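Kaltero Open-Frame Rack: Equipment Review
Reviewed for the Machala technical stores by Baltasar Leiva

The Kaltero is a compact open-frame rack intended for small offices, training rooms and repair benches. It was purchased in November through Dratex at a cost of 639, delivery included, and was assessed over 12 weeks against the requirements of the stores.

Assembly took one member of staff under an hour. The printed instructions are clear, although the bag of fixings contained two screws of the wrong thread. Dratex replaced these without charge.
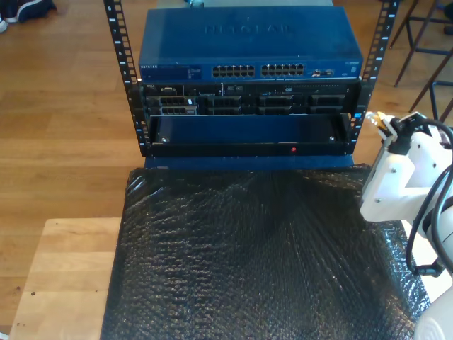

Rail quality is the principal strength of the product. The uprights remained square throughout the assessment and showed no movement when heavier units were fitted. The small white unit numbers on the left rail are legible and save a good deal of counting when a server has to be lined up with its holes. A switch wider than the opening, such as the blue Netgear model, cannot be mounted between the rails and must rest on the unit beneath it. Purchasers should check widths before ordering.

The Sosix rack previously held by the stores cost 200 less and remains adequate for light equipment. Its rails are unnumbered, however, and its finish marked easily.

The Kaltero is recommended for general bench use. It is not suitable for public areas, as no side panels or locking door are offered. Overall rating: 7 out of 10.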